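Veltow Grasp Rules pack, second edition

I've used this pack of simulated kitchen tests for a month and I love it! The rulebook comes first — 4 short chapters on how a robot should handle household things — and every rule has a test you can run on your own machine. Rule 5 is my favourite: write down your pass mark before the run starts, and never change it afterwards. So simple, and we'd been getting it wrong at Sindeck for ages.

The mug chapter is the best of the lot. It makes you say which part of the mug you mean to hold and log every failed try along with the good ones. My one grumble is the index, which is hopeless, and at 900 lines the log template wants a trim. I'd still buy it again tomorrow. 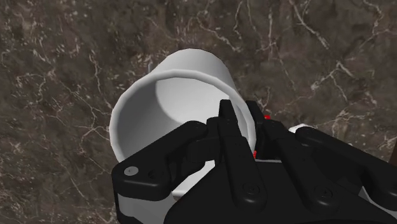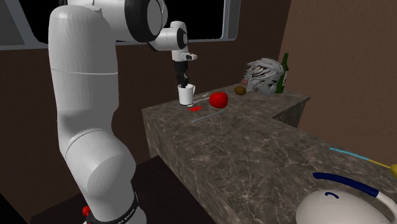 Mug tests, on the marble worktop.

Comment from Kemppainen
Agree on Rule 5, but I'd add a second person to sign off the pass mark. We started doing that in October and our reports are much easier to compare.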